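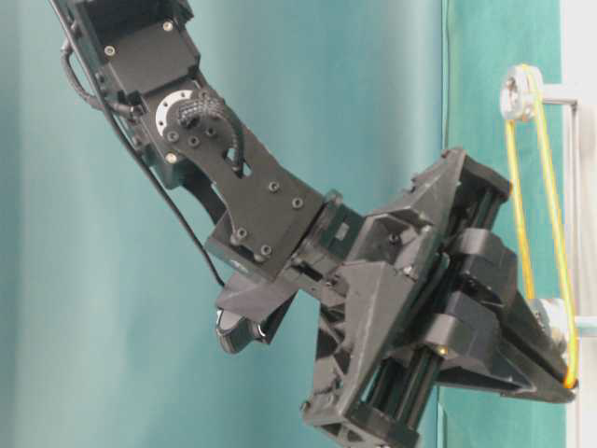 Drindus Open Day Recordings

README, second release

Welcome, and thank you for downloading this. Drindus is the set of robot recordings we made during the open day at the Braneck workshop in December, when we pushed the benches back, put the coffee on and let anyone who wandered in watch the arms do small, fiddly jobs with bands, belts, rails and other ordinary bits of hardware. A good many of you asked afterward if you could have the recordings, and it has taken us longer than we promised to get them tidy enough to share. I'm sorry about the wait!

What's in the download

There are 552 episodes. An episode is one try at one job, from the moment the operator says "go" to the moment the operator gives up or is happy. Of these, 331 were recorded while visitors were in the room, and the rest come from the long rehearsal evening before we opened the doors. Each episode has its own folder with the camera video, the joint positions and a short plain text note typed by whoever was at the keyboard. The notes vary a lot. Riaan Naidoo writes a paragraph every time and I tend to write "ok" or "not ok," for which I have been scolded.

The jobs

We picked jobs that a person standing at the rope could follow without an explanation. The band and rail job was the one that drew people in: a thin orange loop, a length of silver aluminum rail, and a gripper that has to handle something so light and bendy that it never sits quite the same way twice. We had planned to run it only in the morning, but children kept asking for it, so it went on until we closed.
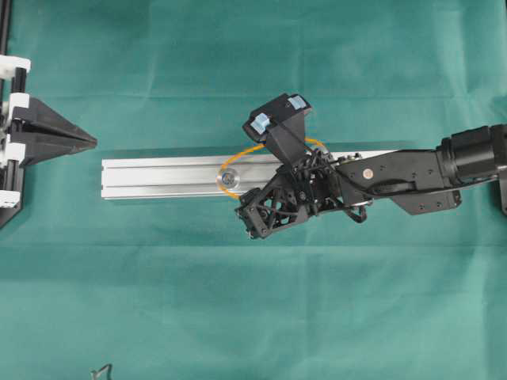 Thabiso Mahlangu asked, in a note left in the guest book, whether the arm was following a recorded motion or working things out as it went, and said that from the back row it was impossible to tell. It's a fair question and we should have put up a sign. In the visitor episodes a person was driving the arm the whole time, from a desk off to the side. No episode in this release was run by a trained model. If you want to train one on these, please do, and please write and tell us how you got on.

Success labels

Every folder has a file called result.txt with one word in it, either done, partial or failed. The operator chose the word on the spot, and I went back through them later with a big pot of tea and changed a few where the video plainly disagreed. Partial is the loosest of the three. For the rail job it usually means the loop reached the rail but didn't stay where we wanted it. You may well draw that line somewhere else, so have a look at a handful of the videos before you lean on the labels. The close view from the wrist is often the best one for judging a loop against the end of a rail.

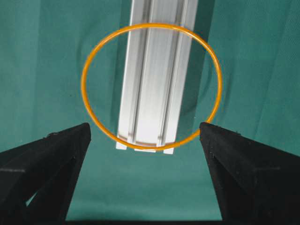 Annatjie Kruger

I put the card together and I'm the person to write to if a folder won't open. What follows is mostly housekeeping, plus a few things I learned by getting them wrong.

Known problems

The clocks on 5 of the morning episodes run behind the video. They are listed in clocks.txt, and you can either shift them or skip them. The sound has been taken off everything, because people chatted freely and hadn't signed up to be published. The color of the green cloth drifts a little through the day as well. Folds in it move between episodes, so please don't use them as landmarks, as I did for one whole evening.

Spoons

The spoon episodes have a folder to themselves. The metal bowls are shiny and throw back bright highlights, which makes them handy if you're working on reflective objects and a bit of a headache if you aren't. We've left the exposure alone.
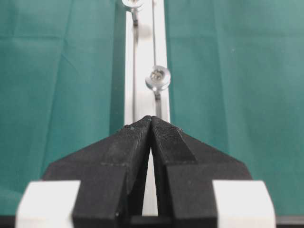 Maxine Fairweather: I stood through the spoon session twice and would love to see the slow tries kept in next time as well as the quick ones. Watching the operator pause and line up again taught me more than the smooth runs did.

They are kept in, Maxine! Look for the folders ending in "long." We trimmed nothing from the middle of an episode, only the idle stretch before the "go."

Using and sharing

Use the recordings for teaching, research or plain curiosity. If you put them in a talk, a mention of Drindus and the Braneck open day is plenty. Clandiso keeps a mirror of the full download, and the mirror is usually the faster of the 2 copies.

Corrections are welcome at any time. Put the folder name in the subject line, and allow me a week or so to answer.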